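Acceptance checklist, two-arm bench cell (Preltedari kit), trial installation
Site: Ekside workshop, ground floor
Inspector: Yee-man Su
Present: Bereket Degefa (operator), Vernon Melnyk (supplier side, Dillilo)
Revision of form: 4, March

Marks used: OK / OK with comment / NOT OK / N.A. A comment is required for everything which is not plain OK. Please do not delete old comments, add under them.

Section 1. Before power

1.1 Base plates of both arms bolted to table, all bolts present. OK
1.2 Torque of base bolts checked with wrench. OK with comment
Comment: The values are in the supplier sheet, but the sheet is for the steel table version. Vernon Melnyk will send the sheet for our table. Until then I accept the lower value.
1.3 Table does not rock when pushed by hand at each corner. OK
1.4 Reach of each arm compared with table drawing. OK with comment
Comment: Drawing says 540 mm from base center to the edge of common zone. I measured 490 mm on the left arm side. The difference is on the safe side, but the drawing must be corrected before we sign.
1.5 Printed manual is at the cell. NOT OK
Comment: Only PDF was delivered. The contract asks for one paper copy in English.

Section 2. Emergency stop and pendant

2.1 Emergency stop on pendant stops both arms. OK
2.2 Emergency stop tested from hold, from slow move and from full program speed. OK with comment
Comment: Tested from hold and slow move. Full speed was not tested because the part was not yet fixed in the program. To be repeated.
2.3 After stop, no arm moves until reset is made by a person. OK
2.4 Pendant has its own holder. NOT OK
Comment: The kit has no holder. A pendant which lies on a table can be pushed under other things, and then the stop is slow to find. Dillilo offers a wall hook as extra item. In my opinion it should be in the base price.

Section 3. Two arms in common zone

3.1 Both arms can hold one part together without protective stop. OK
3.2 Speed in common zone limited by software, limit protected by password. OK
3.3 Cables at wrist do not come between the fingers in any taught position. OK with comment

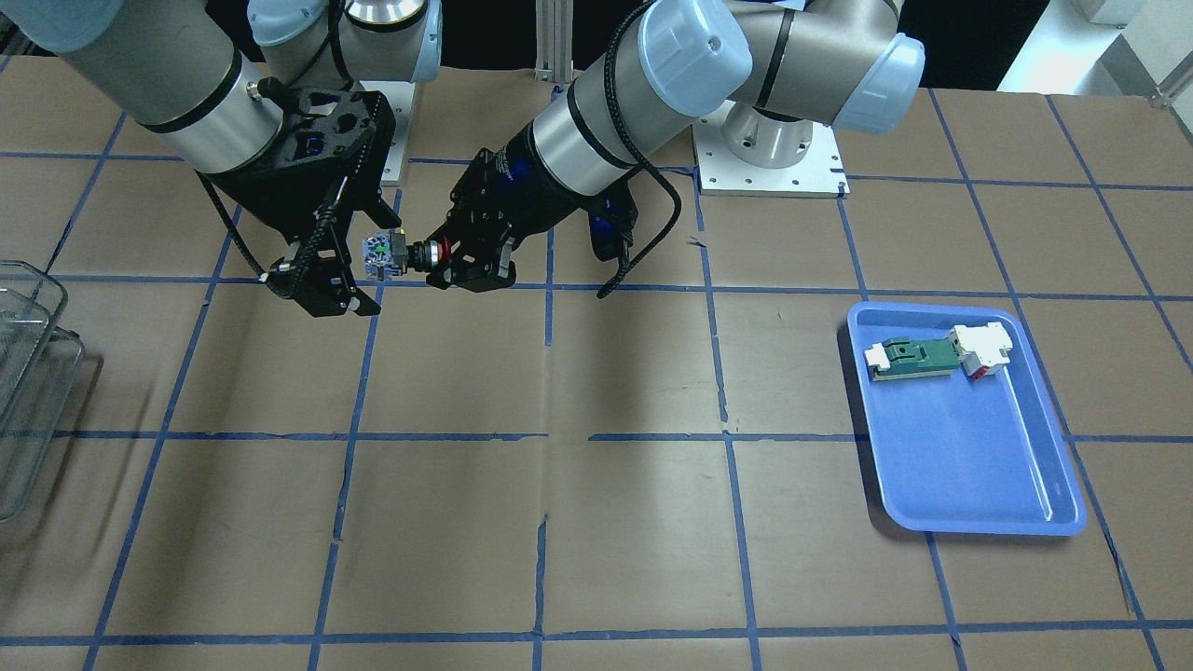 Comment: The cable loops are longer than necessary. For handover of small parts the grippers come within a few centimeters of each other, so I ask for one more cable clip on each forearm. Bereket Degefa says the clip from the older Tsang kit has the correct diameter. If Dillilo agrees, we can use these and close the point without waiting for delivery.
3.4 If one gripper opens by mistake, the other keeps the part. OK
3.5 If air or power is lost, grippers keep the part. N.A. for air. OK for power.
3.6 Restart after stop with part between grippers: written procedure exists. NOT OK
Comment: The operator knows what to do, but it is not written. Chi-keung Chou had the same remark on his own review of the service package. One page is enough, with the order in which the grippers must open.

Section 4. Work at the basket

4.1 Basket position is marked or fixed on table. OK with comment
Comment: Position is taken from the tape grid. This is acceptable for the trial. For daily use I want a mechanical stop, because a light basket can move when the tool touches the mesh.
4.2 Tool goes down vertically, no contact with rim. OK
4.3 Force limit is active when tool is inside the basket. OK
4.4 Area next to the table is free of objects which can be pulled in. NOT OK
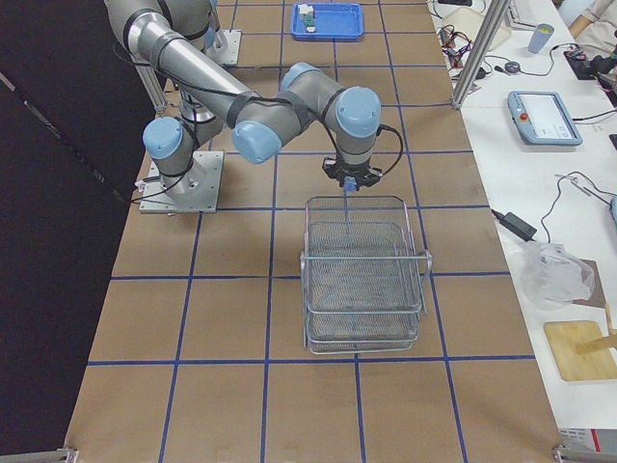
Item 4.4: Arm working over the mesh basket, with the side table at right.

Comment: Bag, cardboard, loose cables and power adapter must go away from the side table before any unattended run. Only the pendant and what is needed for the job can stay. I explained this to the operator and he agrees. I will check again at the second visit.
4.5 Persons keep distance when arm is in automatic mode. OK with comment
Comment: There is no floor line. The supplier recommends 300 mm outside of maximum reach. We should paint it, tape on the floor will not last.

Section 5. Grippers and work surface

5.1 Fingers have no sharp edge which can cut glove or cable. OK
5.2 Fingers close parallel, checked with feeler gauge. OK
5.3 Fixing screws of fingers have thread lock. OK with comment
Comment: Yes for the right gripper. For the left gripper I could not confirm, please open and look.
5.4 Wrist camera gives clear picture at working height. OK with comment
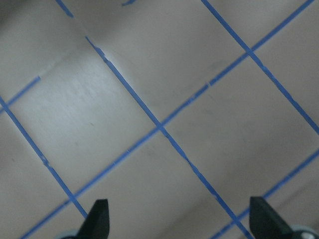
Comment: The light on the surface is not even, one cell is much brighter than its neighbors. The vision software found the crossing points in 297 of 300 tries, and the limit in the offer is lower than this, so it is a pass. But I recommend a diffuser on the lamp. It is a cheap item and would also be more comfortable for the eyes of the operator.
5.5 Grid tape is complete and flat. NOT OK
Comment: Tape has ragged edges and small tears, and in one place the line is interrupted. Replace the damaged lines, then repeat the camera calibration. Do not put new tape over old tape, the height changes.

Section 6. Service offer

6.1 Response time is written in hours. OK
6.2 Spare fingers included in first year. OK
6.3 Training for two persons included. OK with comment
Comment: Offer says "up to two persons". I ask to write "two persons".

Open points: 1.2, 1.4, 1.5, 2.2, 2.4, 3.3, 3.6, 4.1, 4.4, 4.5, 5.3, 5.4, 5.5, 6.3
Must be closed before unattended run: 2.2, 3.6, 4.4, 4.5, 5.5

Result: Accepted for attended work only.
Copy to: Yen-ting Hung (purchasing), Chi-keung Chou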